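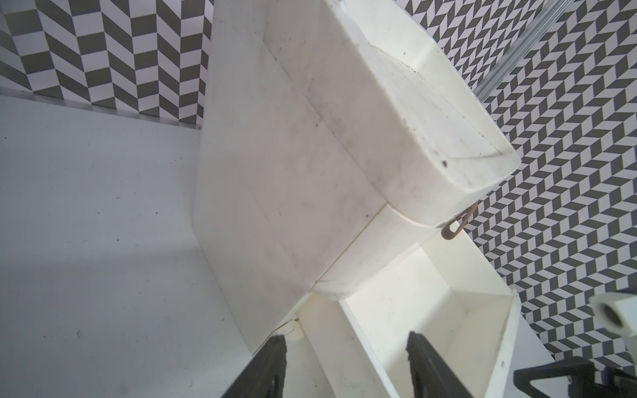
Jytte Arnardóttir asked at the August review whether the evening service could be kept going through the winter without a second grant, and the program office has taken her question as the starting point for this report.

## Ridership

The Tuvov community bus carried 398 passengers in August. Most trips were to the clinic and the Saturn Street market, with the return leg at 16:00 the busiest of the day. Evening runs remain light on the Bultari side of the river, where the stop was moved twice during the road works and several regular riders went back to sharing cars.

## Spending

Fuel and driver hours were within budget. Tire replacement was not, and $700 was moved from the printing line to cover it with the approval of Shafiq Talukder. A further $200 remains in that line for the winter timetable.
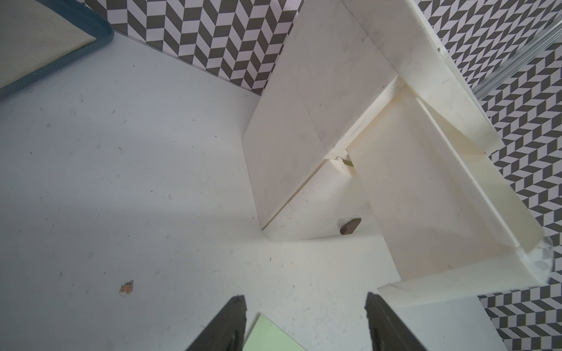

The winter timetable is in draft. It drops the last evening run on the Bultari side and adds an early departure from Busport, timed to meet the first regional coach. Drivers have seen the draft and asked for a longer layover at the clinic – this has been added.

## Next period

- Print and deliver the timetable to all stops
- Renew the insurance held through Steinarsdóttir
- Settle the permanent location of the Bultari stop with the road authority

On present figures the evening service can run until the end of the grant year. Continuing past that point would require new funds, and a separate request will follow.

Submitted September 2010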